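Notebook, folding station, page 73 on

Picking up where the last entry stopped. The Sekiguchi arm is back on its base and the loaner paperwork from Gorkik is in the blue binder, unsigned. I am not signing for a unit that came with one set of jaw pads and a promise of the other.

Where we stand with the Trakance numbers. The report they gave us in September says the folding cell "relieves staff of repetitive handling." I went through the log for the trial weeks and I can't find the relief. The folding hours at table two went down. The hours under "other" went up by nearly as much, and "other" is people standing next to the cell, flattening the shirt it couldn't grab, pulling out the one it grabbed twice, and pressing the yellow button. Natsumi Oda had the idea of splitting "other" into three codes so we can see this properly. Done as of this week. The codes are on the card taped to the scanner:

41 — laying out before pick
42 — clearing a bad pick
43 — waiting

I expect 43 to be the big one. We'll see. If I'm wrong I'll write it down here.

The other thing that changed is who gets to work at which pace. At the old tables you folded, talked, went and got a new stack, came back. Now the cell asks for the next piece when it wants it, and the light goes amber if you're slow. Two people on the early shift asked to be moved to sorting. Leltard's answer was that they would "adapt to the rhythm." Maybe so. I'd like it written somewhere that they folded faster than the cell before it came and still do.
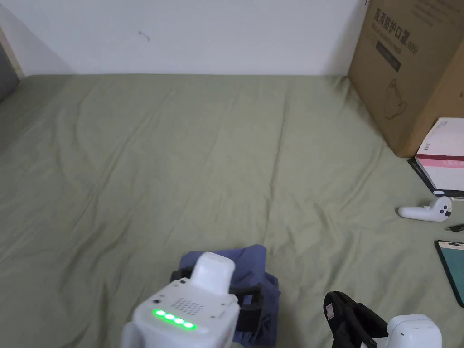
Annex, Friday, February 10, 2023

Hand-held gripper session on the bed, green fitted sheet. Navy garment, already folded, left gripper closed on it with the four green lights on. Right gripper empty. The question today was narrow: can a person wearing these do a pick and a set-down at a pace anyone would accept, and is what they record worth handing to the Leltard people as a lesson for the arm.

Notes as they came.

1. Sheet. It wrinkles under everything. The long diagonal creases bother me because a crease in a soft surface and the edge of a folded shirt are the same kind of thing to a pair of jaws coming in low. At the real tables we have a hard top. Noboru says variety is the point and the arm should see bad surfaces too. Fine, but then tell me which of our surfaces this stands for. I asked and got "soft ones."

2. Straps. The black strap takes too long to get right. Too loose and the housing tips forward when you close on something thick. Too tight and your fingers start to complain well before the first break. If this goes to the floor, somebody has to own strap fitting the way somebody owns knife sharpening in a kitchen. Nothing in the plan about that.

3. Feel. You lose most of it. With bare hands I know by touch if I have one layer or three. With the jaws I look, close, lift a bit, look again. Natsumi had the same complaint without my prompting her. She has folded for 9 years and she said it was like going back to her first week, with mittens on.

4. Pace. No times from today that I'd stand behind. We stopped to talk too often. I'm leaving the column blank and please nobody fill it in from memory.

5. Lights. Noboru wants green to mean "good pick." It doesn't, in my book. I wouldn't put a word like "good" on a panel that can't tell a neat shirt from a lump. Agreed to call it "ready" on the sheet until somebody at Gorkik gives us the definition in writing.

6. Stuff on the bed. Boxes, controller and phone are along the right side and the middle is clear. Keep it that way, or move the lot farther back toward the wall. I don't want a right-hand reach that has to steer around a phone.

Argument afterward, for the record. Noboru's position is that every session like this one shortens the time people have to babysit the cell. He has the target from Trakance, 1258 recorded folds before the next review, and he thinks we make it. My position is that we are asking our best folders to work slower and with less feel, so that a machine can learn from the slow version. Then in the summer someone compares the machine to the slow version and says it caught up. He laughed but he didn't say it was wrong.

What I'd accept as proof, and I'll repeat it at the review: one full shift, mixed load, the regular crew, codes 41 to 43 filled in honestly, and total people-hours counted at the door. Leave out the vendor's technician, or count his hours too. He was beside the cell for most of the trial and he's nowhere in the report.

Also want an answer on pay grade. Recording sessions are being logged as training, as if the crew were the ones being trained. Natsumi is teaching. She should be paid the instructor rate for it, and I've put that in an email so it exists outside this notebook.

To do

Ask Gorkik for the light definitions and the missing jaw pads. Same email, they lose the second one.
Find batch 111 in the September log. The count and the fold total don't agree and I think a whole cart went in twice.
Hard top across the bed for the next run, same garment if we can, so there's something to compare with.
Second strap size for Natsumi.
Noboru to write up his side on the next page. I've left it blank for him.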